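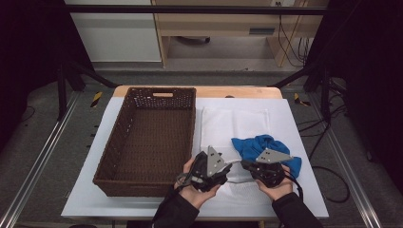

Folding station, both grippers in hand. Basket left, white cloth right, blue one on top.

Posting our house rules for handheld gripper work, as a few people asked after the Lidau meet-up in October. These are ours at Groltby. They aren't a published standard.

1/ Basket starts empty and the board goes down on the table before anything else. If the board has shifted, square it up before you record.

2/ Sleeves on, down to the wrist. Aslı Baysal wrote this one and it gets broken more than any other.

3/ Cables hang outside the arms. A cable across the cloth means stop and start again.
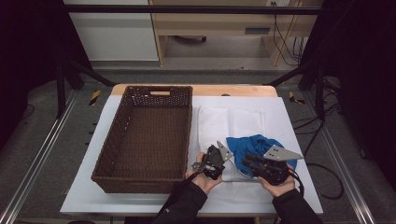 4/ Cloth gets bunched by hand between takes. Don't fold it neatly and then ruffle it a bit, we can tell from the creases.

5/ 80 takes per operator per shift, with a break after every six. Berkay Yazıcı wanted longer runs. We tried them and the grip got sloppy.

6/ Three failed grasps in a row and the take is logged as failed. Keep it. Failed takes go in the same folder with the same naming.

Zachary McKinnon keeps the written version and changes go through him. Rule 5 is up for review next month, so if your lab does it differently, reply with your numbers.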